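The last trial on the Grindora arm was number 100. Triin Mets had changed one thing since October: the arm now let go and tried again whenever the cloth slipped by more than 5 millimeters. Before that it had dropped 30 garments. With the change it dropped 13.

"Same shirts?" Laine asked.

"Same everything."

She wrote both numbers on the board and went back to the wrist view.
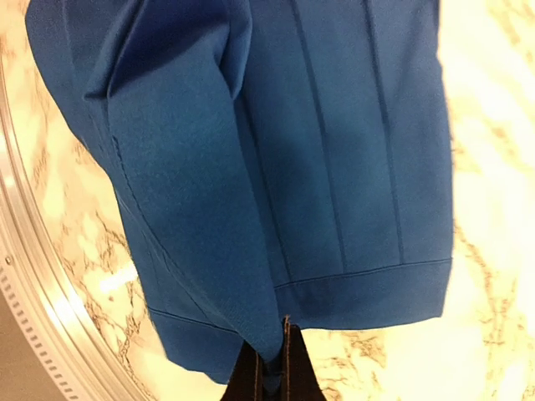 By Normunds Sepp | 26th December

The fingers were closed on the blue cloth. Laine watched the hem.

"Run it again," she said, and Triin reached for the keyboard.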